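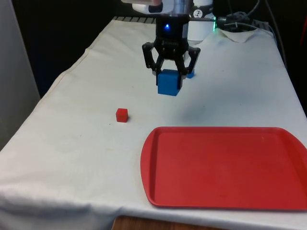
An off-white cloth with the wrinkles still in it.

How to get creases out of a tablecloth

Household basics > Linen
Written by Xiaoqing Dong. Updated in April.

These instructions are for plain cotton, linen and cotton mix cloths. If yours has lace, beading or a wipe-clean coating, read the label and stop there.

What you need

An iron with a steam setting
A spray bottle of clean water
An ironing board, or a table and a thick bath towel
A broom handle or a long cardboard tube
A clean white pillowcase to use as a pressing cloth

Before you start

Check the cloth for marks. Heat sets most stains, and tea, wine and gravy are the worst for it. If you find one, wash the cloth again before you iron it. Candle wax needs to be scraped off with a blunt knife once it is hard.

Look at the care label for the iron symbol. One dot is a cool iron, two is medium, three is hot. Cotton and linen will usually take three. A mix with polyester in it should be done at two. If the label has been cut out, start cool on a corner of the hem and work up.

Step 1. Wash it on its own

A big cloth twists round everything else in the drum, and the twisting is what puts in the sharp creases that won't come out. Give it plenty of room and choose a slow spin. My own machine goes down to 400, which leaves the cloth heavy but much flatter. Take it out as soon as the cycle ends.

Step 2. Shake and hang

Get hold of two corners and snap the cloth hard a few times. With two people it goes better: one at each end, pull, then shake. Hang it over two lines so that it forms a shallow trough. Pegs leave dents, so put them at the hem if you have to use them at all.

Bring it in while it is still slightly damp. You want it cool to the touch with no drips. If it has dried right out, spray it all over, roll it up like a sleeping bag and leave it for an hour inside a plastic bag.

Step 3. Iron from the middle

Fold the cloth in half lengthways with the wrong side facing out. Iron one half, turn it over, iron the other. Then open it and fold it the other way so the right side is outside, and go over it lightly. Coloured cloths can go shiny, so keep the pillowcase between the iron and the fabric on the right side.

Work from the middle towards the hems. Push the iron along the threads, either up and down or side to side. Going across on the diagonal stretches the cloth and you end up with a wavy edge. Press the centre fold last, with steam, or leave it unpressed if you don't want a line down the table.

Cloths longer than the board slide off as you go. Put two chairs behind the board with a clean sheet over them to catch the finished part. The biggest one I do is 208 cm long and that arrangement copes with it.

Step 4. Let it cool flat

Spread the cloth on the table and leave it alone until all the warmth has gone. A warm cloth picks up new creases very quickly. Even up the drop on each side while you are there. Mine hangs 18 cm at the ends.

If you have no iron

Put the cloth on the table, spray it until it is evenly damp, and smooth it outwards with your hands. Pull gently at the hems. Leave it overnight. This won't get rid of sharp fold lines from a packet, but it softens them a good deal, and general rumpling mostly goes.

A tumble dryer on low with a damp flannel also helps. Nine minutes is enough for a medium cloth. Take it out straight away.

Storing it

Roll it round the tube with the right side outwards and slip it into an old pillowcase. If you must fold, fold loosely in thirds and change where the folds fall each time. Old linen will eventually split along a crease that is always in the same place.

Keep starch for the day you use the cloth. Starched linen goes yellow in the cupboard and can attract silverfish.

Reader's note

Bram De Bruijn wrote from Dastthorpe to say he hangs his cloths over the banister on a duvet cover, and finds the weight pulls most of the creases out by morning. Check the banister for loose varnish or dust first.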